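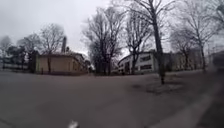 Penrose Grounds: Streets, Yards and Buildings

 Captions were prepared by Bilal Nseir and last revised on Sunday, April 14, 2019. Building names follow the current site plan, and older names remain in use on some drawings.

The main yard serves as the turning area for deliveries to the Asby stores. Vehicles over the posted weight must enter from the north and may not wait in the yard overnight.
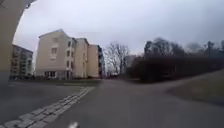

Residents of the Prukgate apartments hold a right of passage across the yard on foot and by bicycle. The agreement is renewed every 2 years, most recently in August, and a copy may be read at the office during business hours.

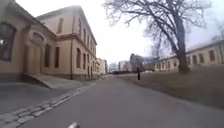

Skustach Street is the principal route through the property and carries most of its foot traffic. Repairs to the sidewalk are carried out in sections so that building entrances stay open. The cobblestone strip between the sidewalk and the asphalt is to be kept in any future resurfacing — replacement stones are held in store under item 924. The cornice between the two floors of the beige building is inspected on the same schedule as its drainpipes.

The lane to the old workshops is about 105 yards long and is cleared of leaves each fall. Parking is not permitted on the grass at any time.
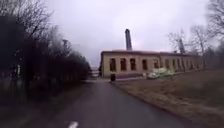 Deliveries to the workshops should be arranged with the office in advance. Drawings of the workshop range are filed under number 736 and may be consulted by appointment — copies are made on request for a small fee.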